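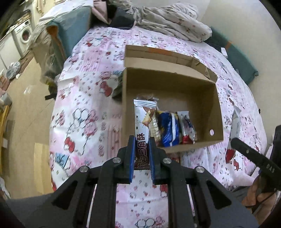

The Snack Box, and How to Keep One
Last updated 28 June 2019

Every household has a cupboard where snacks go to be forgotten. Mine gave up a packet of crackers from some earlier civilization last December, and I have kept everything in a cardboard box ever since.

Any shipping box will do. Fold the lid flap right back or cut it off, or you'll be fighting it at midnight. Mine has a small hole near one corner, and so far no snack has been thin enough to escape.

Stand the long packets up along one side and let the short fat ones lie down. Leave part of the floor bare. A box filled to the brim on Friday is a box you have to empty to find the one thing you wanted.

Read the back before a bar goes in. If the label is in a language you don't read, the numbers and percent signs will still tell you more than you hoped to know.
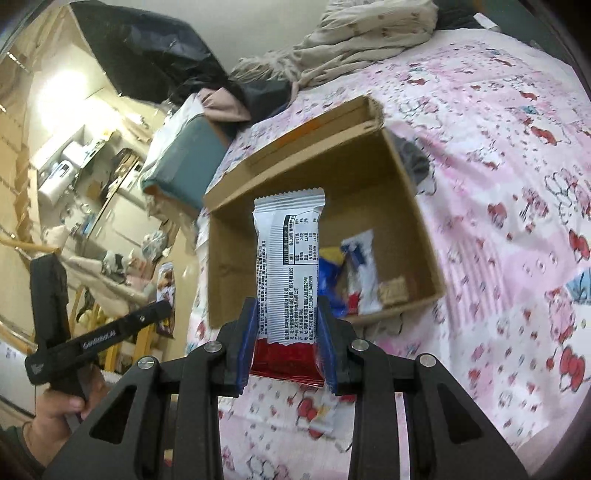
Nutrition table first, box second.

Sort on the bed if the table is taken, but shake out the sheet afterward. Crumbs travel. Anything already open gets a clip or gets eaten, and I have never run out of people for the second option.

Ilir Ristić

We use cookies, the other kind. By reading on you accept them.
Contact | © 2019 Nallodum Household Tips | Back to top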